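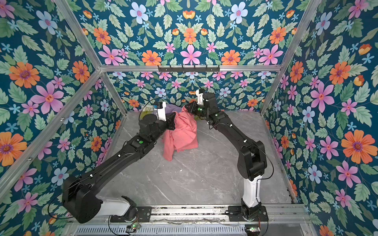 Jonatan Amundsen had the folding unit on trial until the end of the month. It came from Skomus in two crates, with a manual of 167 pages, and he read the manual on the bus from Pornley because there was nothing else to do on the bus.

The terms were plain. Hire was 600 a month, payable ahead, and three visits from an engineer were included. If the laundry kept the unit, the first month came off the price. If it went back, Skomus would collect it and send a form.

He had chosen the wallpaper himself. Skomus offered grey panels at extra cost, and there had been rolls left over from his mother's hall, so he used those — blue-green, with big flowers. He liked to stand beside it in the mornings with his tea. The two arms went at a pink cloth the way his mother used to go at a sheet, one side kept low and the other lifted.

On the review form he was supposed to give marks for speed, noise and finish. He filled in noise first, as that was easy. Under finish he wrote "varies", crossed it out, and wrote it again.

There was a box for other remarks as well. He wrote that the purple cotton and the green nylon should be tried one at a time, and that he wanted the second visit moved to a morning.
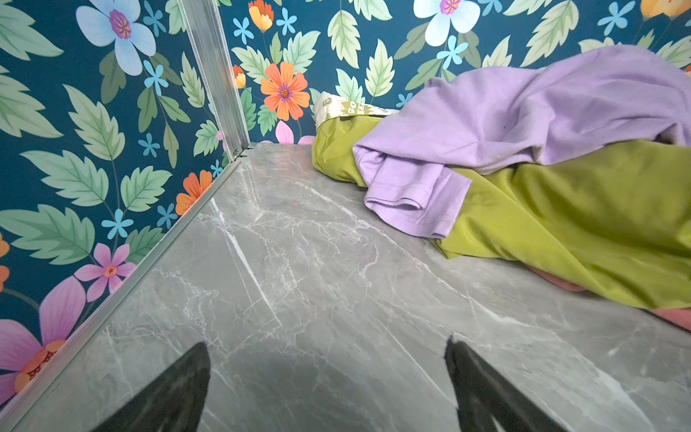

Emese Szűcs thought he should send it back. The Bhatt machine cost less, she said, and it did towels, and towels were most of what they had.

"It only does towels," Jonatan said.

She took the form from him and read it through — both sides — then asked where the marks for speed were.

He said he was still deciding. She put the form under the till and went to open the front door.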